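Print this page | E-mail this page

Call for participants: comparing four ways of steering a mobile robot through a simulated house

Prikari is looking for 30 people to take part in a controller comparison between now and the end of January. You will sit at a desk in our Matus Street office and drive a simulated mobile robot through the rooms and hallways of a house, using four different hand controllers. You do not need any experience with robots. People who have never held a game controller are as welcome as people who use one every day.

What the study is for

Our group writes the software that lets a person take over a mobile robot from a distance when it gets stuck. At the moment most operators use a two-stick gamepad, mainly out of habit. We have been asked to find out whether a different controller would let a new operator get through doorways and narrow hallways with fewer bumps and less strain on the hands. We also want to know how much the answer depends on the camera view the operator is given.

The four controllers are a standard two-stick gamepad, a single joystick with a twist grip, a 3D mouse of the kind used for CAD work, and a plain keyboard. Each one is tested with two camera settings, a narrow view and a wide one. The robot's top speed and turning rate are the same in every condition.

What you will do

A session takes two and a half hours including breaks. After the consent form and a short eyesight check, you get 9 minutes of free driving with the first controller. Then you drive a set of short routes. A typical instruction is "go to the door at the end of the hallway and stop before you touch it" or "enter the room on the right and turn to face the hallway." You will not be told which route is coming next. When the set is finished you fill in a one-page form and move on to the next controller.

You see the house only through the robot's own camera, on a single monitor. There is no map, and no sound apart from a short tone when the robot touches something. Touching things is expected. It is recorded and you carry on. 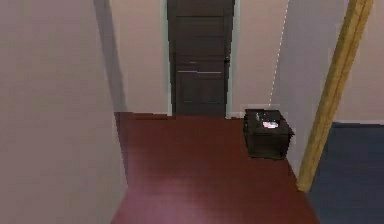

Hallway in the simulated house, with the door at the far end and a carpeted room to the right.

The picture is deliberately simple. Walls and floors have plain textures so that the program runs at a steady rate on our machines, and you should not expect the detail of a recent video game. Some objects on the floor can be hard to make out from a distance. If you are not sure what something is, treat it as an obstacle and go around it.

We record the robot's path, contacts, time per route and controller input. We also film your hands from above, from the wrist down. Your face and voice are not recorded.

Who can take part

You should be 18 or older, able to sit at a desk for the length of the session, and have normal or corrected vision. Glasses and contact lenses are fine. You need to be able to use both hands, as two of the controllers require it. We would like at least a third of the group to be left-handed, so please say if you are.

Please do not apply if you get motion sick from screens, if you have been told you have photosensitive epilepsy, or if you have had surgery on either hand in the past year. Employees of Prikari and of Idia, which supplies the simulator, cannot take part. Anyone who was in our earlier joystick trial with Debora Galli is also excluded from this one, but may sign up for later studies.

Payment

Participants receive $76 for a completed session, paid by check or bank transfer. If you stop early for any reason you are paid for the time you were there, and you do not have to tell us why. Parking in the Matus Street garage is validated at the front desk. We cannot pay for travel.

A few participants will be invited back for a second session in January, in which the same routes are driven again with two of the controllers. The second session is optional and is paid at the same rate.

Dates and place

Sessions start on November 11, 2019 and are held on weekdays at 9 a.m., 1 p.m. and 5 p.m. The 5 p.m. places usually fill first. The test room is on the second floor of the Villanueva Building and can be reached by elevator. Enter from the parking side, as the street door is locked after four.

How to apply

Call or write to Ffion Edwards at the study desk. Give your name, age, which hand you write with, whether you have used a game controller in the past year, and two or three times that would suit you. You will get a reply within three working days. Please don't send a resume.

If you are accepted we will mail you the consent form and an information sheet. Read both before you come. You can sign at home or at the office, but we can't start a session without a signed copy.

Your data

Results are stored under a participant number. The list linking names to numbers is kept by Perrine Chauvin and is destroyed when the last payment has been made. The full set will come to some 200 hours of driving and hand video once the second sessions and the staff pilot runs are included. It stays on our own servers. Idia will receive route times and contact counts without names or video. You can ask for your recordings to be deleted at any point up to the end of January.

Questions about the controllers or the simulator setup can be sent to Tomos Harries, who runs the test room. Complaints about how a session was handled should go to Tomos Lloyd, who has no part in running the study.

Print this page | E-mail this page

Prikari, Villanueva Building, Matus Street | Contact | Copyright Prikari, all rights reserved | Back to top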